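About Praso

Hi, I'm Zübeyde Kozan, and Praso is my little kitchenware shop in Gurnley. We sell the plain, useful things that end up living on your counter for years: bowls, trays, cups to stand your spoons in, small wooden boxes with a drawer for the stuff that never has a home. Most of it is secondhand, some of it is new, and all of it has been through my own kitchen sink before it gets a price sticker.

I started in July with 12 boxes of things from my aunt's house and a folding table at the Thevar market. People kept asking me how to arrange what they bought (I had opinions, it turned into a lot of talking) and by the end of the summer Tuncay Yalçınkaya had talked me into renting the old key-cutting place on Dirnon Street. He does the books and the heavy lifting. I do the buying, the washing and the chatting!

So what's with the counters? Well, a kitchen row is my favorite thing in the world. You take what you use every day and line it up along the back – a bowl at one end, a box for the tea bags or the rubber bands, a tall cup with the handles sticking up where you can grab them, a flat tray for whatever is left. The front stays free for chopping. We set one up fresh every week and you're welcome to buy the whole row or just the one piece you can't stop looking at.

I do love a bit of red. A red cup or a red drawer front wakes up all that wood and gray, and it's easy to find when you're half asleep and want a spatula.

We have some 700 pieces in the back room, so if you're after something particular, ask. If you've got a drawer knob missing, bring the drawer in and we'll go through the knob jar together. We buy, too, but please call before you haul a crate over, as the doorway is narrow and Tuncay's back is what it is.

Open Tuesday to Saturday, 122 Dirnon Street, next to the laundromat.
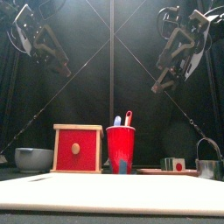 Oğuzhan Keskin: I put my tall cup on the left of the stove like you told me and I keep reaching to the right for it. Moving it this weekend, sorry Zübeyde! Do you still have any of the small boxes with the round knob?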